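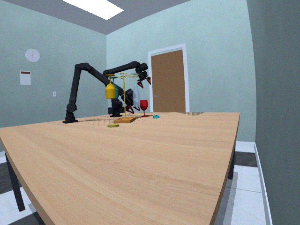 The long table, early in the evening.

Grerkham Football Club — Supporters' Meeting Minutes
Wednesday, November 6, 2024

I took the notes again, so blame me for the spelling. We got going a bit late with a good crowd in, and last month's minutes went through with one fix (the away kit is navy, I had it down as black, sorry!).

Loan signing
The club rep told us the new left back from Lund is with us until the end of the season, and there's an option to buy that has to be used before he goes home. Plenty of people asked about the fee and we got a polite smile. He's cleared to play Saturday. Someone at the back wanted to know why we didn't go for a center forward when we've scored 7 all season, and I have to say there was a lot of nodding. The rep said the coach is looking, and that a deal fell apart in August over wages.

Away trip to Skudotia
This one ran long. We've been given 700 tickets and the travel group had asked for 800, so season ticket holders go first and whatever is left goes on open sale the next morning.

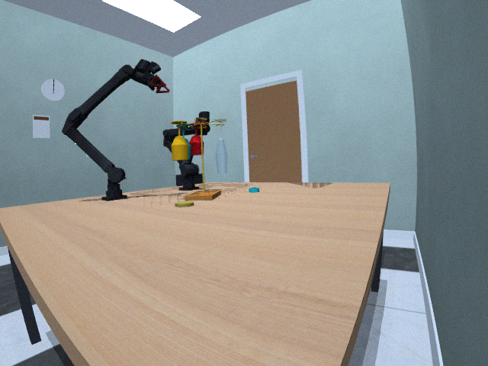

Buses leave from the north parking lot, and please, please don't park in the visiting team's spaces like last time. I asked if we could bring the big banner and the answer is yes, as long as it's fire-treated and the poles stay home. Seats on the bus are paid for when you book — no more paying the driver.

Ticket prices
Nobody loved this item. The club wants to raise the standing price for the spring half of the season, and we voted to ask for a freeze on youth and senior tickets before we talk about anything else. I'm writing the letter and will read it out next time. The rep did point out that the home game against Andora drew 2000, our best gate so far, and a few of us pointed right back that it was a cheap-ticket night!

Pitch
The drainage work by the south goal is on hold until the ground firms up. Reserve games move to the training field until then, kickoff times unchanged.
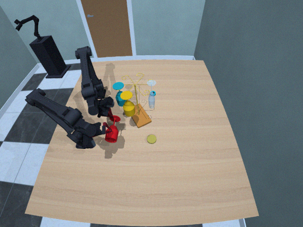

Any other business
The drum is back from repair and sounds great. The raffle needs prizes, so look in your closets. One request for hot soup at the snack stand, passed along to the club.

We closed after that. Next meeting is the first Wednesday of the month, same room, and I'll try to bring more chairs.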